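News from the robot bench

Happy New Year from upstairs! For anyone who hasn't wandered up to see us lately, the two-armed cell by the big window (we call it Asta, after the project) is back at work, and I've spent most of the month so far fussing over its grippers.

The trouble started in August, when the right arm began drifting. Only by 2 mm, and you'd never notice if it was stacking boxes, but liquids are fussy and so is Prakash Bhat. He wanted both arms zeroed again from scratch, then the fingers checked against each other, and only after that were we allowed anywhere near the measuring cups.

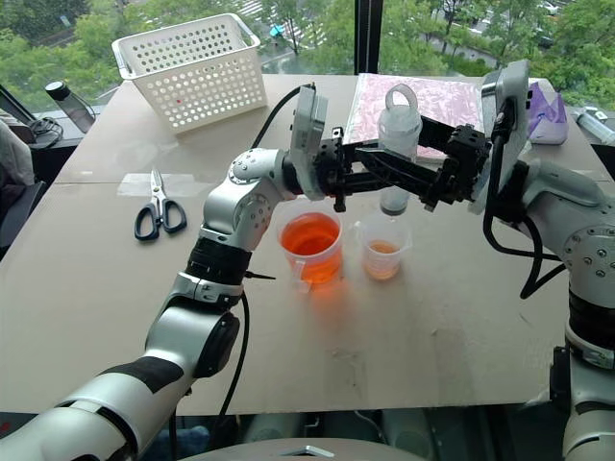 My own part was the cables. I'd had them tied in much too close at the wrist, so every time an arm folded up they pulled, and I'm fairly sure that was half our drift. They've got a good generous loop now. It looks untidy – Manee Saengthong has told me so more than once – but please don't tidy it! If you borrow the cell, check the loops can move freely before you power up, and run each arm slowly through its full reach.

We also went round all the joint screws with the small torque driver (bottom drawer, please put it back) and wiped down the finger pads. The old pads had gone shiny, and anything smooth and round was inclined to slip. Giang Lý has ordered spares from Kartha and they should be here before the month is out.
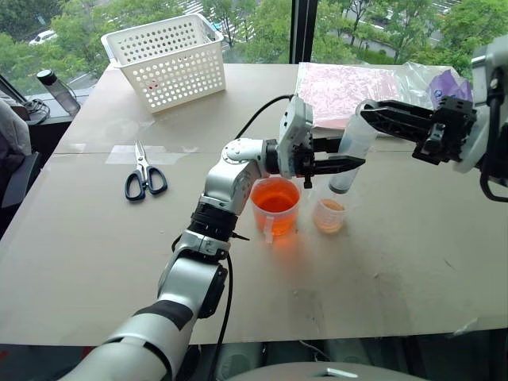 The orange stuff is only coloured water, by the way, so spills are a nuisance and nothing worse. Do mop them up straight away though, as the seam in the tabletop loves to collect them. Zero positions are written inside the cover of the logbook, and if yours come out different, come and find me before you change anything. I'm at the Nastcombe site until lunch most days and up here after that.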